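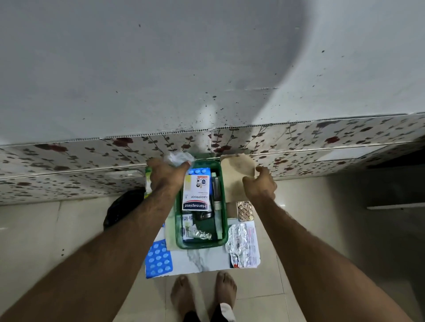

When does the open day take place, and how long does a visit last?

The Vuna Household Robotics Laboratory opens to the public in January. Doors open at 9:30 a.m. and the last group enters at 3:30 p.m. A full visit lasts 90 minutes, including the main demonstration and a period for questions with laboratory staff.

Where is the laboratory?

The laboratory occupies the ground floor of the Hrytsenko Building on the Jutmont campus, Grikport. Visitors should use the north entrance. The south entrance is reserved for deliveries and is locked during the open day.

Do I need to book?

All visitors must book a place, including children. Each group is limited to 20 people. Bookings are made through the visitor page and are confirmed by email. Please bring the confirmation with you, either printed or on a phone. Places that have not been claimed ten minutes after the start of a visit may be given to people on the waiting list.

Is there a charge?

Admission is free. Parking on the Jutmont campus is charged at the normal daily rate and cannot be refunded by the laboratory.

What will be demonstrated?

The main demonstration concerns the handling of small household goods. A two-armed robot is given a mixed set of everyday items and a tray, and is asked to put the items away. The set includes boxes, tubes, folded leaflets, thin plastic bags and empty medicine packaging. A member of staff explains each step and answers questions while the robot is working.

A second, shorter demonstration shows how a person's hand movements are recorded and later used in training. Visitors may watch the recording on a large screen as the task is carried out by hand.

Why does the laboratory work with small and soft items?

Rigid objects of a known size have been handled by machines in factories for many years. Objects found in a home are less regular. A plastic bag changes shape when it is gripped, a sheet of paper bends, and a blister pack may lie flat against the surface beneath it. The laboratory considers these items a useful test of both vision and grip. Its training library now holds almost 3,000 recorded tasks, of which 179 involve first-aid or medicine packaging.

Are real medicines used in the robot demonstration?

No. The robot demonstration uses empty packaging only. The laboratory does not sort, store or give out medicines, and staff cannot advise on their use or disposal. Questions of that kind should be put to a pharmacist.

How fast is the robot?

It is considerably slower than a person. Visitors should expect pauses between movements, and some attempts will fail. The operator may stop the robot and restart a task at any time. Demonstrations are live and results differ from one group to the next.

May visitors operate the robot?

Visitors aged 16 and over may try the hand controls at the practice bench for a few minutes each, under supervision. Long hair must be tied back and loose bracelets removed. The main robot is operated by staff only, and all visitors must remain behind the yellow line while it is switched on.

Is the visit suitable for children?

Children aged eight and over are welcome when accompanied by an adult. One adult may bring up to three children. Strollers can be left at the reception desk.

Is the building accessible?

The route from the north entrance is step-free, and there is an accessible restroom beside reception. Seating is available in the demonstration room on request. Visitors who would like a printed transcript of the talk should say so when booking.

May I take photographs?

Photographs for personal use are permitted in the demonstration room, without flash. Photography is not permitted in the offices or the computer room. Members of the press should contact Kwaku Nartey, Communications Officer, before the visit.

Can a school or other organization arrange a separate visit?

Separate visits are offered from February onward and are arranged by Kadri Ramanauskas, Head of Public Programs. Requests should state the size of the group, the age range and any preferred times. Please allow four weeks for a reply.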